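Robots in Shared Spaces, Week 6
House rules for working near an arm
Handout to go with the lecture of Wed 3 April

Okay, so last week we got through risk assessment on paper, and I promised that this week would be about habits. The standards tell you what a safe cell has to achieve. They say a lot less about what you do with your left hand while you're typing, and that's where I've seen most of the near misses (mine included, ask me about the Radberg job sometime).

A bit of background first. When I was at Suvmont we kept a logbook of every time somebody got bumped, pinched or just plain startled by an arm. Over the years I was there it grew to 449 entries, and 177 of them came from setup and teardown. Not production! People were plugging things in, moving boxes, checking a value on a screen. Everyone had read the manual. They just didn't think of what they were doing as "working with the robot" yet.

So let's talk about setup. I want you to think about three distances: you to the arm, you to the stop, and you to the person you're working with. The last one gets forgotten all the time. If two of you are at the same table, one of you has the controls and the other one doesn't, and you both need to know which is which before power goes on. Say it out loud. It feels silly for about a week and then it feels normal.

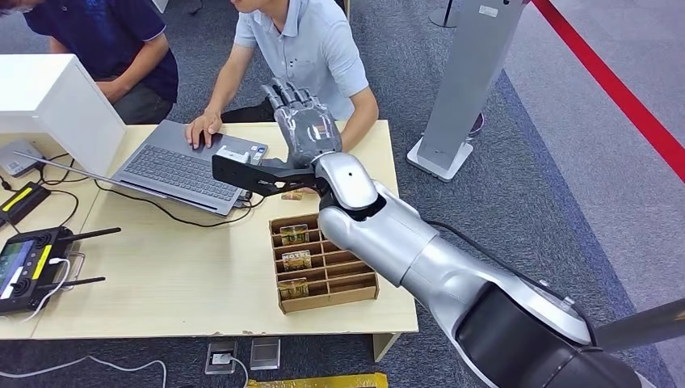
Close work at the table: arm, laptop and two people, with the remote lying at the left.

Have a look at where that arm passes relative to the laptop, and at the man in light blue with one hand by the touchpad and the other stretched toward the robot hand. Before you reach in like that, I want you to be able to answer the following without looking anything up:

Is the arm powered, and is it holding position or free to move?
What mode is it in, and what is the speed limit in that mode?
Who can start a motion, and from which device?
Where is the nearest stop, and can you hit it with the hand that isn't busy?

If you can't answer one of them, your hands stay back. I don't care how late the demo is running.

Now cables. I go on about cables, I know, but look at how many cross that tabletop and the carpet! My rule is that nothing gets routed where the arm can sweep it or where a foot goes when someone stands up in a hurry. Walk the arm through its full range at low speed, with everyone back from the table, and watch the cable that travels with it. Then do it again with the tool mounted, because a bracket or a sensor sticking out from the wrist changes your clearances and your old check no longer counts.

Barriers next. A rope is a polite request. It tells visitors where to stand and it will not stop a toddler or a robot, so please don't write "guarded" in your assessment when what you have is a rope. Write "marked" — and then work out your reach and stopping distances as if it weren't there.

For the assignment, you'll use the Bukatholm sheet (same one as in July, with the typo on page 2 fixed). Fill it in for a tabletop handling task of your choice, setup phase only. Use 198 mm for the stopping distance and 2,000 mm for the distance to the public. Both are made-up numbers for the exercise, so don't carry them over to your own projects.

Groups on the Evangelista project can use their own task, but check with me first. Bring a printed copy to the lab, and closed shoes please.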